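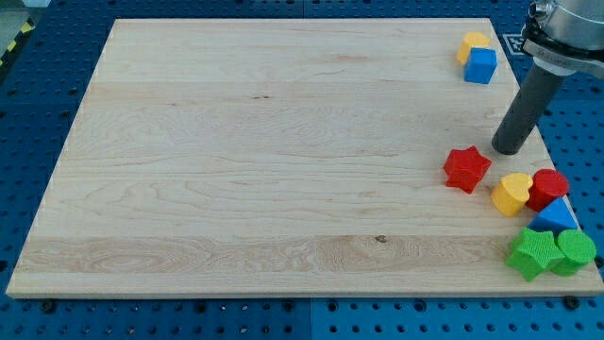

Zodwa Venter was halfway through a sandwich when I got to the lab, and she started talking before I'd found my recorder. "Ask me about the hearts," she said. "Everybody wants to know about the robot, and I want to talk about the hearts."

So we talked about the hearts! Zodwa runs a small project called Bunting, which teaches a robot arm to push plastic blocks around a wooden board when you tell it to in ordinary words. Push the green star over to the cube. Slide the red cylinder up a little. The arm doesn't pick anything up, it only nudges, and the whole thing looks like the world's slowest game of air hockey (I mean that fondly, I could have watched it all day).

"We have two yellow hearts," she said. "So you say 'push the yellow heart to the left,' and a person would ask you which one. Our first model just picked one and went for it, very confident. It was wrong half the time, obviously, and it looked so sure of itself."

The usual way to get training data for something like this, she told me, is to write the instruction first. You hand somebody a card, they steer the arm and do what the card says, and then you reset the blocks and do it again. Her group did that for most of a year and she hated it. "People get stiff. They read the card and then they drive like they're taking a road test. And the cards all sound like me, because I wrote them."

What they do now is backwards. Somebody steers the arm for 20 minutes with no card at all, just messing around, making lines and piles and corners. Later a different person watches the recording, cuts out a stretch where something clearly got moved, and types what they'd have said to ask for that. The words come last.

Dong-geon Nam, who had been pretending to work at the next desk, rolled his chair over at this point. He built Plinduvell, the tool people use for the typing part, and he has feelings about it. "The first version had a menu," he said. "You picked a color and a shape and a direction. It was so tidy! And it was useless, because nobody talks in menus." He ripped it out in November and put in an empty text box. The next batch of labels had "scooch" in it, and "tuck the star in behind the blue guy," and one that only said "no, other heart."

I asked if that last one went in the trash.

"That one's my favorite," Zodwa said. "That's the whole paper."

Okay, so, the paper. The result they're excited about is that the arm got much better at taking corrections partway through a push. You tell it to move the yellow heart, it heads for the wrong one, you say "the other one, by the red cylinder," and it changes course. They ran 400 trials with people who had never seen the setup before, half on the model trained from cards and half on the backwards one. The card model mostly ignored a correction or froze. The backwards one switched to the right block in the large majority of cases, and Dong-geon made me promise I wouldn't write "understands."

"It doesn't understand," he said. "It has seen a lot of people change their minds."

That part surprised me, so I made him go over it again. When people drive with no instruction, they dither. They start for one block, wander off, come back. In the card data those moments were treated as mistakes and cut. In the new data they stay in, somebody puts words to them, and the model gets plenty of practice at being partway into one thing and switching to another.

I did ask what doesn't work. Zodwa put her sandwich down for this one. Anything upright that tips over is bad news, she said, and a star can get wedged against another block so the two travel as a pair. "Left" is a headache too, since half the labelers meant the robot's left until Dong-geon put a note at the top of the text box. And it's one board and one set of blocks. They've tried a second set from a supplier called Skerkier with rounder edges, and the numbers dropped enough that she wouldn't give them to me. "Ask me in 6 months," she said.

Before I left they let me have a turn. I asked for the green star to go up by the blue cube, then changed my mind and told it to do the green cylinder instead, and I said it badly, with an "um" in the middle. The arm sat there long enough that I started to apologize to it. Then it swung over to the cylinder and began to push.

"You said 'um,'" Dong-geon said, writing something down. "We don't have a lot of those."

The Bunting write-up went online in April 2019, and Zodwa says the labels will follow once somebody has gone through them for swearing.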